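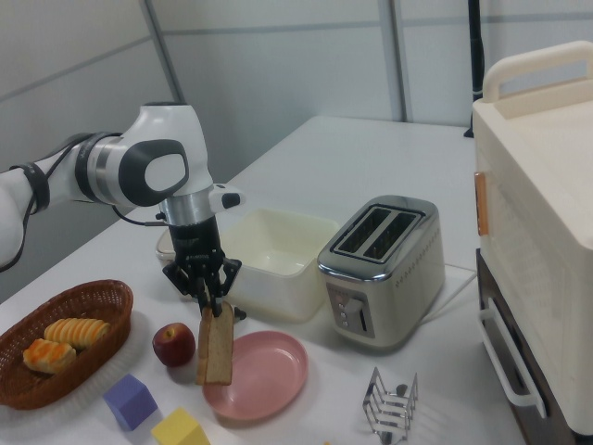 빵 작업대. 식빵 한 장, 분홍 접시 왼쪽 가장자리 바로 위.

작업 노트, 3월, 오전 7시 40분부터

조식 라인 자동화 검토 계속. Flaltico 쪽 제안서를 다시 읽었다. Grestport 구내식당 조식 준비에서 "단순 반복 작업"을 팔에 넘기고 사람은 "응대와 품질"에 집중한다는 내용. 응대와 품질이 구체적으로 누구의 몇 시간인지는 어디에도 없다. 표가 하나 있는데 칸 제목이 "절감 인시"이고 그 옆에 "전환 인시" 칸은 비어 있다. 전화로 물었더니 도입 후에 채우는 칸이라고 한다.

오늘 볼 것은 식빵을 집어 접시로 옮기는 동작 하나. 토스터에 넣고 빼는 쪽은 다음 주로 미뤘다. 장난감 블록은 위치 기준용이 아니니 치우지 말고 그대로 둘 것. 지난번에 누가 치워서 앞 기록과 비교가 안 됐다.

빵은 자르는 날과 집에 따라 두께가 다르다. Ní Bhriain 빵은 껍질이 단단해서 위쪽 모서리를 잡아도 버티는 편이고, Bernitz 것은 속이 부드러워 집은 자리에 자국이 남는다. 조식 담당들은 손에 쥐는 순간 알고 힘을 바꾼다. 제안서에는 빵이 한 종류다. 실제로 쓰려면 납품처를 하나로 묶자는 말이 곧 나올 텐데, 그건 로봇 얘기가 아니라 구매 얘기고 조식 팀이 결정할 수 있는 일도 아니다.

그리퍼를 열고 다음 시작 자세를 잡는 동안이 생각보다 신경 쓰인다. 옆에서 지켜보는 사람은 그 시간에 다른 일을 시작하기엔 짧고 그냥 서 있기엔 길다. 손을 작업대에 넣으면 안 되니까 접시 방향이 틀어져 있어도 참고 본다. 이 대기 시간은 절감 인시에서 빼야 맞는데 제안서 계산에는 없다. 메일로 다시 요청함.
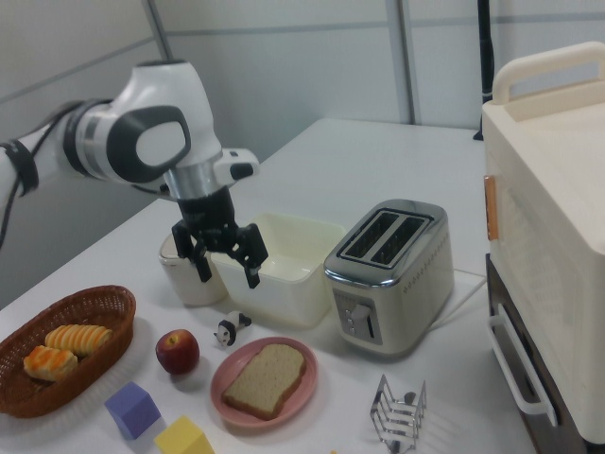
Fergal Conneely: 대기 시간은 빼는 게 맞아요. 그런데 지금 조식 팀도 토스터 앞에서 서서 기다립니다. 사람이 기다리는 건 일로 치고 로봇을 기다리는 건 손실로 치면 공정하지 않아요. 내가 걱정하는 건 다른 쪽입니다. 새벽 조가 두 명에서 한 명이 되면 그 한 명은 얘기할 사람도 없이 기계 감시를 하게 됩니다. 그 얘기는 회의에서 한 번도 안 나왔어요.

앞부분은 인정. 토스터 앞 대기도 같은 기준으로 재서 나란히 놓기로 한다. 다만 토스터 앞에서는 잼도 채우고 접시도 닦으니 순수 대기는 아니라고 본다. 재 보면 알 일이라 여기서 더 다투지 않음.

뒷부분이 더 무겁다. 새벽 조는 한 명이 접시를 깔면 다른 한 명이 바구니를 채우고, 누가 늦으면 서로 메운다. Eimear Scanlon한테 물었더니 새 사람은 전부 그 자리에서 일을 배웠고, 혼자 서는 조가 되면 가르칠 자리가 없어진다고 했다. 빵을 옮기는 일이 쉬워서 신입한테 맡겼던 것인데, 쉬운 일부터 기계에 주면 신입은 무엇부터 하나. 제안서에 "재교육"이라는 단어는 있고 예산은 4,000유로. 새벽 조 전체를 두고 하는 말이면 적고, 사용법 교육만 말하는 거면 그렇게 써야 한다.

고장 났을 때 얘기도 따로 적어 둔다. 팔이 멈추면 그날 조식은 결국 손으로 한다. 그러려면 손으로 하는 법을 아는 사람이 그 시간에 건물 안에 있어야 한다. 인원을 줄인 뒤에도 그렇다는 보장을 계약서 어디에 넣을지 물었고, 답은 "원격 지원 제공". 원격으로 식빵을 담을 수는 없다.

그래도 공평하게 적자면, 같은 동작을 아침마다 되풀이하느라 손목이 나가는 사람이 있는 것도 사실이다. 그 사람이 원하는 게 팔인지, 교대인지, 높이가 맞는 작업대인지는 아직 안 물어봤다. 우리가 먼저 물었어야 했다. 설문은 짧게, 이름 없이.

카메라 쪽 기록도 같이 철해 둔다.
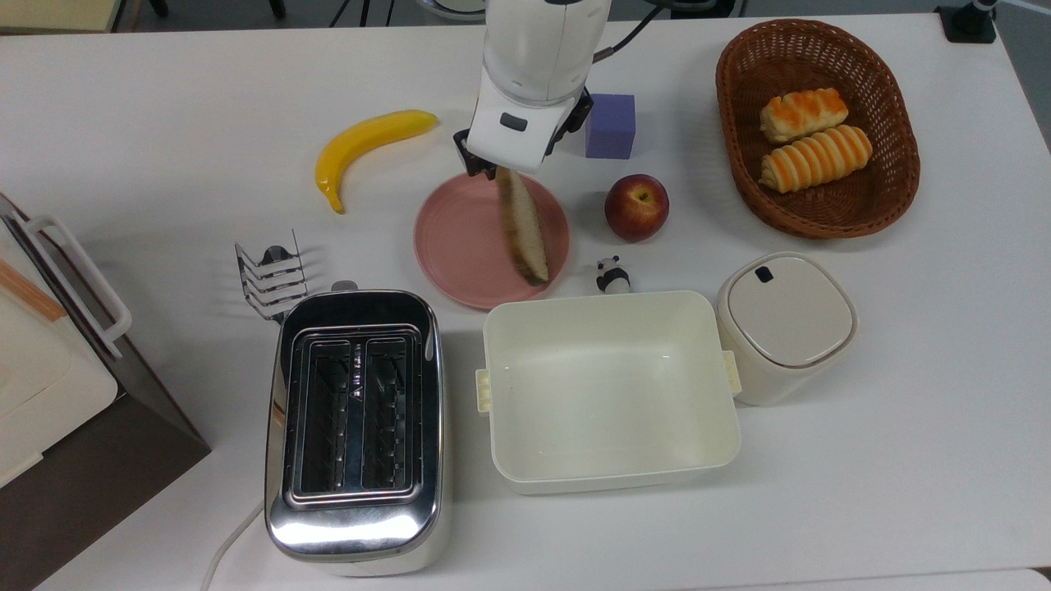

위에서 본 작업대. 빵은 세로로 잡힌 상태, 아래 끝이 접시에 닿아 있음.

남은 것
대기 시간 측정표 양식 만들기. 토스터 앞과 팔 앞을 같은 항목으로.
Bernitz 빵으로 같은 동작 다시. 자국 남는 것은 따로 모아서 조식 팀에 보여 줄 것. 내도 되는 빵인지는 그쪽이 판단.
Flaltico에 "전환 인시" 칸 작성 재요청. 빈칸으로 오면 검토 의견도 빈칸으로 보내겠다고 함.
견적 항목 597번(안전 울타리)이 선택 사양으로 되어 있음. 왜 선택인지 확인.
Eimear한테 새벽 조 인수인계 순서 받아 적기. 오후 2시 이후에만 가능하다고 함.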